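4. 아침 배식대에서 로봇 팔이랑 같이 일하기

3장까지 따라오셨으면 Guvik 팔 두 대가 천장 쪽에서 내려와 대기 자세로 서 있을 거예요. 이번 장은 제가 Mamer 구내식당 팀이랑 지난 11월 내내 써 보면서 고친 내용이라 설명서치고는 말이 좀 많습니다. 양해해 주세요!

먼저 달라지는 점부터요. 예전에는 아침 담당자가 토스터 앞에 붙어 서서 빵 넣고, 레버 내리고, 그릇 챙기고, 줄 선 분들 인사까지 다 받았잖아요. 이제 빵을 집어 옮기는 일은 팔이 맡고, 여러분은 재료 보충과 상차림 확인, 그리고 멈춤 버튼을 맡습니다. 처음 며칠은 손이 심심해서 자꾸 도와주고 싶어지는데(저도 그랬어요) 팔이 움직이는 동안에는 참아 주세요.

4.1 시작 순서

1. 식탁 위를 닦고 물기를 말립니다.
2. 받침과 그릇을 놓습니다. 그릇 배치는 Cusuvora 화면의 '아침' 배치도를 따르세요.
3. 토스터를 제자리에 놓고, 레버가 올라가 있는지 봅니다.
4. 화면에서 작업 번호 2275를 고릅니다.
5. 속도를 500으로 맞춥니다. 1000까지 올라가지만 사람이 옆에 있는 시간에는 쓰지 마세요.
6. 한 걸음 물러나서 '시작'을 누릅니다. 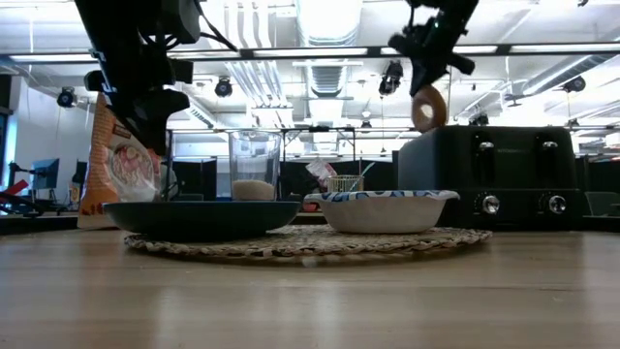
그림 4-1. 토스터 위로 베이글을 옮긴 모습

빵이 토스터 위까지 왔을 때가 제일 중요한 구간이에요. 저는 이때 화면 말고 빵을 봅니다. 슬롯하고 방향이 어긋나 보이면 고민하지 말고 멈춤을 누르세요. 다시 시작하는 데 드는 시간은 얼마 안 되고, 멈췄다고 뭐라고 할 사람도 없어요.

주의: 멈춤을 누른 뒤에도 그리퍼는 물건을 계속 쥐고 있습니다. 손으로 잡아 빼지 말고 화면에서 '내려놓기'를 선택하세요.

주의: 토스터에 빵이 끼면 팔을 먼저 대기 자세로 보내고, 토스터 플러그를 뽑고, 식을 때까지 기다린 다음에 꺼내세요. 포크나 젓가락은 절대 안 됩니다.

4.2 근무표에 생기는 변화

팔이 들어와도 아침 담당은 그대로 2명입니다. 한 사람은 배식대, 한 사람은 보충과 기록을 맡고 주마다 바꾸시면 돼요. 우리 팀의 Valdis Lukoševičius 씨는 처음에 기록 쪽을 영 싫어했는데, 요즘은 멈춤 사유를 어찌나 꼼꼼히 적는지 제가 설정 고칠 때 그 기록부터 펼쳐 봅니다.

참고: 멈춤 기록은 직원 평가에 쓰지 않습니다. Laur 폴더에 그날그날 저장해 두시고, 사유는 "빵이 기울어짐"처럼 짧게 적어도 충분해요.

4.3 마칠 때

1. '작업 종료'를 누르고 두 팔이 모두 멈출 때까지 기다립니다.
2. 그리퍼 안쪽 부스러기를 마른 솔로 털어 냅니다. 물티슈는 쓰지 마세요.
3. 남은 재료를 정리하고 다음 담당자에게 보충할 것을 메모로 남깁니다.

그리퍼 패드 교체는 5장에 따로 적어 두었습니다.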